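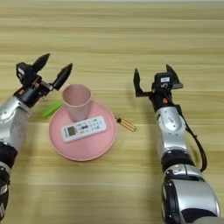 Eyerusalem Weldu wrote back within the hour: a dropped cup is not a safety incident, and if I keep calling it one, people will stop reading the real reports.

I love getting mail like that, and I still think she's wrong! Let me try to say why, because the fault we had on the Curau table at Stomgate in October is the most interesting thing I've seen a pair of arms do all year.

The job was tidying. Cup, plate, remote control, green block, two arms, one tabletop. The left arm had the cup in the air when the link to the Zesska controller went quiet for nine seconds. The arm froze, as it should. The gripper opened. Down went the cup, it bounced off the plate, and when the link came back the software carried on as if it were still holding something. It made a lovely, smooth, careful placement of nothing at all.

Everybody laughed, me included. Then I went and read the settings, and there it was in plain text: on lost signal, release. Someone picked that on purpose, and I can see the thinking. If a finger is caught, you want the jaws open. That's a good rule for a caught finger. It's a terrible rule for a full mug of coffee or a kitchen knife, and the gripper has no idea which of these it has.

So my argument with Eyerusalem comes down to two things. The first is that "freeze" ought to mean the whole arm, fingers included, with a release a person can reach by hand. The second is that no arm should resume after a silence without checking what's in its grip. Frei, our logging tool, had the finger width recorded the entire time -- wide open, line after line -- and the planner never asked for it.

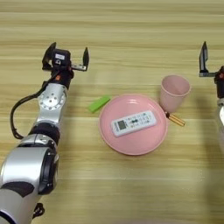 Left gripper open above the table, remote lying across the plate.

She says plastic is cheap and I should save my outrage. But cheap plastic is exactly where I want to find this! A tabletop like ours is a wonderful place for a bad default to show itself, and I'd like it written up in the same form, with the same fields, as if it had hurt somebody. It took me two pages. I've sent them to her and she has promised to argue with every line.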